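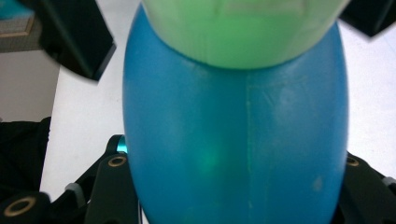 Skenville toy library moves into the old Beaudoin shoe store

2025-09-11

After a long summer of packing, painting and waiting on a new front door, the Skenville Toy Library has opened in the former Beaudoin shoe store on Pramell Street, and if the line of strollers on the sidewalk was any guide, plenty of families had been looking forward to it.

The toy library spent its first years in the basement of the Clesomcombe Community Center, down a steep flight of stairs that was hard on grandparents and harder still on anyone carrying a ride-on fire truck. The new space is all on one level, with big windows facing the street and a corner set aside for babies who are still at the chewing stage. The old shoe shelves were kept, and they turn out to be just the right depth for jigsaw puzzles.

"I used to carry the strollers down myself and then go back up for the babies," said Anisa Pillai, who has run the library since it opened. "I'm so happy I could cry, and I did cry a little on moving day, over a box of train tracks."

Families pay $15 a year and may borrow up to four toys at a time for three weeks. The collection stands at 1171 toys and games, and Pillai would dearly love to see it grow before the holidays, when the shelves tend to get bare. The membership list has grown too, with 195 families signed up by the end of July.
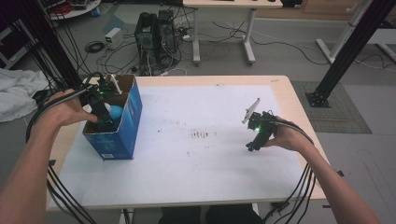
Donations are being accepted again now that there is somewhere to put them. Toys should be clean and in one piece, and puzzles should have all their pieces, please! They don't need to come in their original packaging, and there is certainly no need for gift wrap. A plain ball in a blue cardboard box with the top left open is as welcome as anything fancy, and balls of every size are high on the wish list this fall, along with wooden blocks, dress-up clothes and simple board games for children under six. Stuffed animals can't be taken, and neither can car seats or anything that needs a missing charger.

Shamim Bukhari of Pramell Street came in with her twin grandsons on opening morning and left with a marble run, a doctor's kit and a drum — the drum, she said, would be staying at their parents' house.

"They play with a thing like mad for two weeks and then it's over," Bukhari said. "So we bring it back and somebody else gets to love it for a while. My own kids would have liked that, and so would my closets."

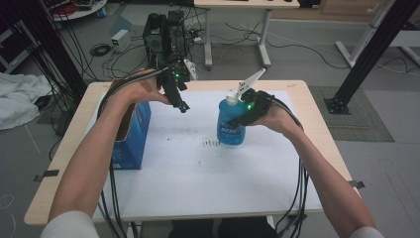
Two hands at work over a table spread with white paper.

The toy library is open Tuesday through Saturday from 10 a.m. to 4 p.m., and donations can be dropped off at the side entrance during those hours. New members should bring something with their current address on it. Street parking is free for the first hour, and the number 6 bus stops across the road.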